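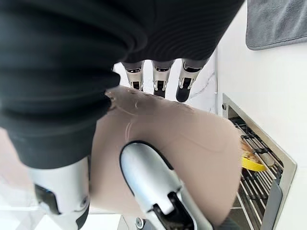
The big taupe piece, over the white work area.

Room notes, second day

Started at 7 with the white work area. Wiped it with the diluted cleaner, then with plain water, then with a dry cloth. The neat cleaner leaves a film that shows under the ceiling lights at a low angle, and I have stopped using it on anything white. Kwesi wanted the window blind up for color. I wanted it down. We left it down until lunch and up after, and I wrote the change in the log so that nobody compares a morning color with an afternoon one.

The piece is a problem to name. The inventory sheet has it as beige, Ekua calls it taupe, and the Furnach card has a chip on either side of it and none on it. Against the white it reads browner than it does on the shelf. I have entered it as beige-taupe, which matches neither column of the sheet, and added a note. It is smooth enough that the paper labels lift at the corners. Next attempt is a tie-on tag.

Storage: the large items go on the bottom shelf from now on. Moved the Sasero boxes up one level to make room. The shelf pins on the left are a different length from the ones on the right, and the board had a slight lean. Swapped two pins from the empty bay. Level is good now.

Temperature in the room was 24 at the start and 25 by midafternoon. The wall thermostat still reads lower than the desk thermometer. Left both alone.

Floor

The carpet is the part of the room I like least. It is gray, with a diagonal streak in the weave, and the streak pulls the eye when you are trying to judge whether a line of tape is square. I laid one length by eye in August and it followed the weave. These days I measure from the wall.

White tape shows up well on the gray. The Kwofie tape holds better on the carpet than the Grarken, but it picks up fibers along both sides when it is lifted and can't be laid a second time. Grarken comes up clean and also comes up when a chair goes over it. For marks that are supposed to stay, Kwofie. Pressed each end down with the back of a spoon, then walked over it.

There is lint. Light specks, mostly, easy to see on a carpet this color. The vacuum was last emptied by Si-woo and the filter had been put back the wrong way around, so suction was poor. Turned it. Did one pass with the weave and one across it. Across is better, though it roughs up the pile and the streaks look different for a while.

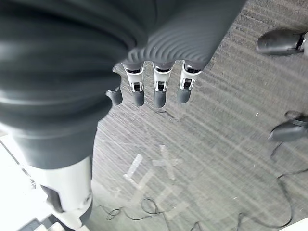

Left for tomorrow

Tie-on tags – check the drawer before ordering more.

Ask Wumpini if the inventory sheet can take a free-text color. If not, pick beige and be done with it.

Spare roll of white tape. The open one has a ragged end and is down to the last few turns.

Vacuum again before anything goes on the floor.

Fiachra has the long tape measure and the good scissors. Get both back.

Blind: decide up or down, and write it on the door.

Finished later than planned. Lights off, cleaner back under the sink, shelf keys on the hook.

Last updated: September 2025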